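Ceramics & Glazes – week 5 notes (October) 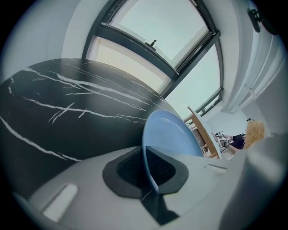

**Unit 2: Tableware bodies and glaze fit**

Typed up fast from my own lecture notes, so check against the reader before the quiz. Corinne Boateng's handout covers the clay chemistry, not repeating it.

### Bodies, quick version

- Earthenware – low fire, stays porous, needs a glaze to hold liquid. Chips easy.
- Stoneware – higher fire, mostly vitrified. Most everyday dinner plates you'll handle in this class.
- Porcelain – highest fire, white, dense, translucent when thin. Slumps if you look at it wrong.
- Bone china – bone ash in the body. Different firing order: bisque is the hot one, glaze goes on after at a lower temp. People mix this up every year on the exam.

Absorption test: weigh dry, boil, soak, weigh again. Weight gain over dry weight, as a percent. Our test tile was 300 g dry. Do the math yourselves, the wet weight is in the lab log.

### Glaze fit

Glaze and body both shrink on cooling. Trouble is when they don't shrink the same amount.

- Glaze shrinks MORE than body → glaze in tension → crazing (fine crack network)
- Glaze shrinks LESS → glaze in compression → fine up to a point, then shivering (flakes off at rims and edges)

A little compression is what you want. Glass is strong squeezed, weak pulled. Same idea as tempered glass, see week 3.

Crazing can show up weeks later. Body takes on moisture, swells a tiny bit, glaze can't follow. So a plate that left the kiln clean isn't neccessarily a good fit.

Fixes for crazing: more silica in the glaze, or swap some sodium/potassium for something with lower expansion (boron, magnesium, lithium). Fixes for shivering: go the other way. Change one thing at a time!! Half of last year's reports changed three and couldn't say which one did it.

### Why plates warp

- Rim and well dry at different speeds. Rim goes first, pulls up.
- Uneven thickness where well turns into rim
- Foot ring too narrow, center sags in the firing
- Picked up too soon. Clay remembers being bent – flatten it and it still comes back in the kiln.

Dry slow, under plastic, rim covered first. Flip onto a board when leather hard, don't lift by the edge.

### Color in glazes

Short section, we ran out of time.

- Cobalt – blue, very strong, tiny amounts. Pale blues are hard to keep even at low percentages so grind it in well.
- Copper – green or turquoise in oxidation, red in reduction
- Iron – honey to black depending how much, celadon green in reduction
- Tin or zircon – opacifiers, turn a clear glaze white. Add to a colored glaze and it goes pastel.

Stains are more predictable then raw oxides. Cost more.

### Case: the Perari plates

Small-run dinner plates, 38 pieces, stoneware with a satin glaze. Knife marks showed after a few months of use. Two causes discussed: glaze surface too soft (not enough silica/alumina) and gray metal transfer from cutlery, a diferent thing. Metal marks scrub off with a mild abrasive. Real scratches don't.

Compare with Zomden, same body, gloss glaze, no marking reported. Reader p. 33 has both recipes side by side. Look at the alumina line.

### Kiln notes for lab

- Bisque: slow through the early part, water has to get out. Lids cracked until the steam's gone.
- Kilns stay shut until they read under 800 going up, no peeking in between. Fahrenheit on kiln A, kiln B is Celsius, READ THE LABEL
- Wipe the foot ring. Glaze on the foot = plate stuck to the shelf = you grind the shelf.

### For next time

1. Read the section on thermal shock
2. Bring two test tiles, same glaze, different thickness
3. One paragraph: pick a plate you eat off at home, guess the body and the firing range, say why. Look at the unglazed foot if it has one.

Lab groups for the Mercado project are on the door.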